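首页 > 新闻中心 > 音乐 > 新闻稿

打印本页 | 发送邮件 | 分享 5

Novau唱片宣布推出电子组合Retelau首张专辑《Enriquez》

厂牌同步公布黑胶限量版、首发演出及后续巡演安排

独立电子音乐厂牌Novau唱片今日宣布，旗下三人组合Retelau的首张录音室专辑《Enriquez》将于二月在各主要流媒体平台上线，黑胶唱片与卡带版本同期发售。该专辑由组合成员自行制作，收录曲目9首，总时长52分钟，为厂牌本年度首个长篇发行项目。

Retelau成立之初以现场即兴演出为主，未发行任何录音作品。组合长期活跃于本地小型场馆及独立电子音乐活动，以缓慢推进的合成器段落、低速鼓机节奏和经过处理的人声采样为主要特征。此后，组合通过Novau唱片发行两张迷你专辑，逐步将现场形成的段落整理为结构完整的录音室作品。《Enriquez》延续了这一工作方式，全部曲目均由排练中的长篇即兴发展而成，再经删减、重录和编排后定稿。

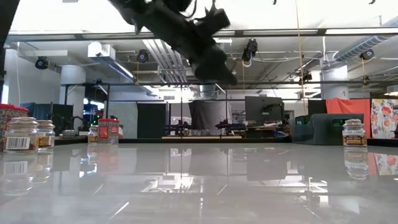

专辑的录制工作在Talton录音室进行，前后历时5个月。组合在录音阶段采用同步演奏的方式，合成器、鼓机与效果器信号分轨录入，后期仅作必要的剪辑与补录。厂牌方面表示，此种做法有助于保留组合现场演出的力度变化，也使各曲目之间的过渡更为自然。混音工作在同一录音室完成，母带则按数字、黑胶和卡带三种介质分别制作，以适应不同格式的动态范围及时长限制。

在曲目编排上，专辑分为前后两部分。前半部分以四四拍节奏为基础，速度由慢至快，接近组合早期的俱乐部演出风格；后半部分逐渐减少打击乐成分，以持续音、环境录音和延迟效果构成主体。专辑同名曲《Enriquez》位于全专正中，时长11分钟，是组合迄今发行的最长单曲。开场曲《潮位》和收尾曲《旧码头》使用同一组和声素材，前者以琶音形式呈现，后者则以长音形式重现。

首支单曲《潮位》即日起可在各流媒体平台收听。第二支单曲《夜间校准》将在专辑发行之前推出，并附一首未收入专辑的混音版本。两支单曲均不单独发行实体版本。

Novau唱片在声明中表示：“Retelau在过去几年的演出中形成了清晰的音乐语言，《Enriquez》是对这一阶段工作的完整记录。本厂牌很高兴继续与组合合作，并将为专辑的发行和巡演提供全面支持。”

Retelau在声明中表示：“我们希望听众能够从头至尾聆听这张专辑。曲目的先后顺序经过多次调整，有几首曲子在单独播放时与放在整张专辑中播放时，给人的感受有明显差别。我们在此感谢Talton录音室的全体工作人员，他们在排期和设备调试上给予了很大帮助。”

专辑发行形式

《Enriquez》将以下列形式发行：

一、数字版。收录全部9首曲目，提供流媒体播放及无损格式下载。通过厂牌网站购买数字版的听众，可另外获得专辑电子册页，内含曲目说明与录音设备清单。

二、黑胶版。双碟装，标准版采用黑色唱片，限量版采用半透明灰色唱片，限量900套，附折页海报及手写编号。限量版仅通过厂牌网站及首发演出现场销售，每位购买者限购一套。

三、卡带版。限量200盒，B面末尾加收一段排练录音，该录音不在其他格式中发行。 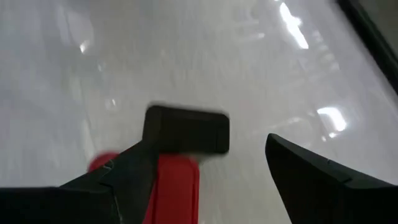 首发演出及巡演

专辑首发演出将于二月在Talton录音室附设演出厅举行，晚间7时30分入场，8时开演。组合将按专辑顺序完整演奏全部曲目，中场不设休息。演出结束后，现场将设唱片销售处，限量版黑胶及卡带均有供应，售完为止。演出厅以站席为主，另设少量无障碍座位，有需要的观众请在购票时注明。

首发演出之后，Retelau将展开为期3周的巡演，曲目以新专辑为主，并包括早期迷你专辑中的部分作品。巡演将沿用组合以往的舞台配置，不使用预录伴奏。各站城市、场馆及票务信息将由Novau唱片另行公布。已登记厂牌邮件通讯的听众可优先购票，优先购票时段结束后，余票将公开发售。

巡演期间，组合还将在部分城市举办小型公开讲座，内容涉及硬件合成器的现场使用、即兴段落的整理方法以及多轨录音的基本流程。讲座免费向公众开放，须提前登记，名额有限。

关于Retelau

Retelau为三人电子音乐组合，创作以硬件合成器和鼓机为核心，风格涉及氛围科技舞曲、极简电子及实验音乐。《Enriquez》为其首张录音室专辑。

关于Novau唱片

Novau唱片为独立音乐厂牌，主要发行电子、氛围及实验音乐作品，业务包括唱片制作、实体发行、演出策划与版权管理。厂牌目录现有作品超过200种，涵盖黑胶、卡带和数字格式。

关于Talton录音室

Talton录音室提供录音、混音及母带制作服务，并附设小型演出厅，定期举办独立音乐演出和录音技术交流活动。

媒体垂询

如需专辑试听链接、采访安排或演出采访证，请与Novau唱片宣传部联系，并注明媒体名称、栏目及预计刊发时间。试听链接仅供评论及编辑工作使用，未经书面许可，不得转发或公开播放。专辑封面及组合宣传照可在厂牌网站媒体专区下载，刊用时请注明出处。

打印本页 | 发送邮件

分享 5 | 评论 3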